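Home Docs Files Issues Search

We use cookies to remember your settings. Accept / Decline

# Furkow Desk Clutter

Small things on tables, before and after somebody decides they need a home. Maintained by Capucine Aubert and Lambros Stefanou.

## Contents

39 folders, one per tidying session. Each has its pictures and a `notes.txt`. Folder 14 has a very long `notes.txt` about erasers. Skip it unless you feel strongly.

## Labels

- `case_open`: lid up, whatever may or may not be inside
- `case_closed`: lid down, latch ignored
- `pen`: markers included, after two meetings on the matter
- `back_row`: things lined up along the far edge of the table
- `unsure`: use it. Albane Texier never did, and we relabeled seven folders.

A case and its lid are one object. Crumbs, smudges and bits of fluff get no label — we tried, and the list became mostly fluff.

## Known problems

White cases on pale tables have poor outlines. Caps are sometimes tagged apart from their pens in the older folders. Table seams were once labeled `ruler`; this is fixed in the Oct 13, 2021 version.
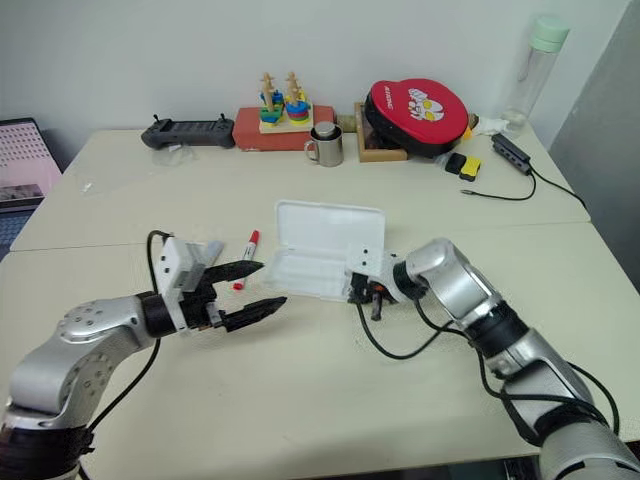 *Open white case with molded compartments, red-capped marker to its left. Labels: `case_open`, `pen`, `back_row`.*

## Corrections

Send the folder number and the label you would prefer to Crescencio Garrido. Please don't send a new list of labels.

2 comments · 14 shares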